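Our Visit to the Clasari Open Day at Helthorpe
Project report, Introduction to Automation, second-year group

1. Why we went

The assignment for this term asked each group to see a working automation project with our own eyes and to write up what we learned, and I will admit that our group took a while to pick one. We first thought of the bottling plant outside town, which everybody had already been to in high school, and then of the parcel depot, which never wrote back. In the end it was one of the lab assistants who pointed us to the open day at Helthorpe, where the Clasari project shows its household robot work to anybody who cares to walk in. We sent a message asking if a group of students would be in the way, and we got a very kind answer saying that students were the people they liked best, as long as we wiped our feet.

The open day was on 2021-05-08. It is a two-hour ride from campus by bus and train, and we spent most of it going over our questions, which we had typed out and then managed to leave in the printer. We wrote them again by hand on the train. I mention it only because the handwritten list was shorter and much better than the first one, and it is the list this report follows.

Our questions were these. What does the robot do, and what does it not do yet? How does a person teach it something new? What does it look at when it works? What goes wrong most often, and what do the people there do when it goes wrong?

2. The building and the welcome

Helthorpe used to be a seed warehouse, and it still has the wide doors and the sloping floor by the entrance. Clasari has the long room on the ground floor, and behind it is a smaller workshop where the printed parts and spare cables are kept. A company called Turunen has the floor above and makes conveyor parts; they had put out a table in the hallway with rollers and belts you could turn by hand, and we stopped there far longer than we had planned. (If any later group goes, do leave time for the hallway. One of us came home with a whole page of notes on belt tension.)

The welcome talk was short. Our host explained that the project is interested in ordinary household things on ordinary household surfaces, and that they work through a list of small jobs one at a time: setting out breakfast things, folding small cloths, putting lids on jars, and laying out what you need for coffee. The software that keeps the recordings in order is called Flinora. It is their own, and we were told with some feeling that it had been rewritten more than once.

Then we were let loose to walk from station to station, with coffee in paper cups, which I thought was a nice touch.

3. How the teaching works

The first thing we had to get straight was the word "teaching." In our course we have mostly programmed arms by giving them positions: go to this point, close, go to that point, open. It works beautifully as long as the thing you want is exactly where you said it would be, and in our lab it always is, because we screw it down.

The people at Clasari go about it another way. A person drives the arm by hand through a pair of handles, doing the job from beginning to end, and everything is recorded together – the movement of the joints, how far the gripper is open, and the view from the cameras. One such run is called an episode. Then the things on the table are moved a little and the person does it again. For each small job they try to collect 100 episodes before they train anything, and for the coffee job they were up to 363 in all, which they said was because glass is a trial.

We had a good long talk about this at the third station. Glass is difficult for a camera in a way that a wooden block or a tin mug is not. What the camera sees through the glass is whatever lies behind it, and bent out of shape as well, so that the edges which would normally tell you where a thing begins and ends are faint or in the wrong place. Put the glass on plain gray felt and it is already hard. Put it on a cloth with a busy pattern and there are lines and leaves running through everything. I had never given it a thought, and I drink from a glass every day.

4. The coffee table

This was the station our group liked best, and we stood at it for most of an hour. The job is to lay out the things for a pour-over coffee. The person at the handles had let us choose how the items should lie, and we were told to be as unhelpful as we liked. One of us took this very seriously.

The wrist camera was the part that taught me the most. From where we stood, beside the table, everything seemed easy enough. On the monitor, looking straight down past the two dark green fingers at the flowered tablecloth, with the ribbed glass dripper on its side and its narrow end right up against an amber-orange piece of glass, it was a good deal less easy, and I found I had to look twice to be sure where one glass ended and the other began. The paper filters in their beige holder were no trouble to pick out at all.
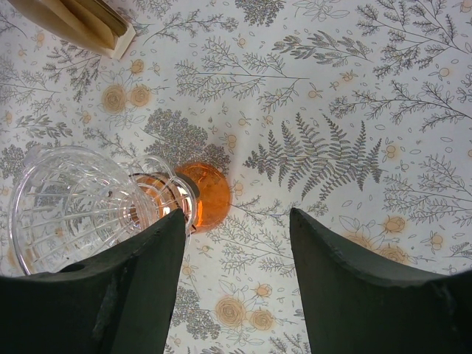

Why not simply use a plain white cloth and save everybody the bother? Our host was asked this by an older visitor standing behind us, and the visitor went on to say that at home you would surely change the cloth before you would change the robot, and that a kitchen can be arranged to suit a machine just as it is arranged to suit a dishwasher.

I thought it a very fair question, and so did our host, who took it seriously and answered at length. The way I understood it, a robot that has only ever seen one cloth may learn the cloth along with the job. It may come to lean on some little patch of background that happened to be there in every recording. So they change the cloth from one set of episodes to the next, plain and checked and flowered, in the hope that the only thing left in common is the coffee gear itself. As for arranging the kitchen to suit the machine, our host said that people will do that for a machine they already trust, and that it is a lot to ask before then. The visitor said that was reasonable but that they would still buy the white cloth. I wrote both answers down, and in our group we have not agreed on which one we side with.

5. Trying it ourselves

After lunch we were each allowed a turn at the handles, with a practice set of plastic cups. It is a strange feeling. The handles are light and the arm follows you closely, but you have no sense of touch whatever, and you keep wanting to lean forward and help with your other hand. My first try ended with the cup on its side. My second ended with the cup upright and me holding my breath, so I am counting it.

What we all noticed is how quickly one falls into habits. By the third go I was coming in from the same side every time and pausing at the same height. Our host told us that this shows up in the recordings, and that they swap operators through the day partly for that reason – and partly, I suspect, because shoulders get tired. Mine did.

We also asked about speed. I had wanted to know why the demonstrations were so slow, and the answer was that an operator who hurries makes many small corrections, and those corrections are learned as faithfully as anything else. A slow, tidy episode is worth having and a fast, jerky one is often thrown out. Flinora has a screen for this, where somebody goes through the episodes and marks which to keep. We were shown it for a few minutes. It looks like dull work, and they told us cheerfully that it is.

6. What goes wrong

We had saved this question for last and I was afraid it might be rude, but they seemed to enjoy it more than any of the others. The commonest trouble is the gripper closing a little too early, so that the fingertips nudge the thing away in place of taking hold of it. Round things make this worse because they roll. The next most common is dull and mechanical: a cable works loose, or a camera is bumped and no longer points quite where it did when the earlier episodes were recorded. They check the camera angle each morning against a printed card taped to the bench. We have since made a card like it for our own lab, and found that our camera had been crooked for who knows how long.

The fingertips wear as well. They are treated as parts that will be replaced, and there was a drawer of spares in the workshop. In our course we have always spoken of the gripper as if it were finished once it was designed, so I was glad to see that drawer.

7. What we will use in our own project

Our own project for September is a sorting task with wooden blocks, and it will be much simpler than anything at Helthorpe. Even so, we have changed our plan in several ways after the visit. We are going to put a small camera near the gripper in addition to the one on the stand. We will record on more than one background. We will take turns as operator and write down who drove which episode, so that we can see afterward whether one person's habits come through. And we are lowering our target speed, which had been chosen mostly because it sounded impressive.

We had also planned to test only on blocks laid neatly apart from one another. After an hour at the coffee table we have added a set where the blocks touch. I expect our results will look worse for it, and we have asked our instructor whether that will count against us. (The answer was no, provided we report it.)

8. Thanks

We would like to thank everybody at Clasari for their patience with our list of questions and with our driving, and the people from Turunen for letting us turn every roller on the table. The bus back left before we had finished saying goodbye, so we took the next one and wrote the first draft of this report at the stop. Our handwritten notes and the drawing of the handles are in the group folder for anyone who would like to see them.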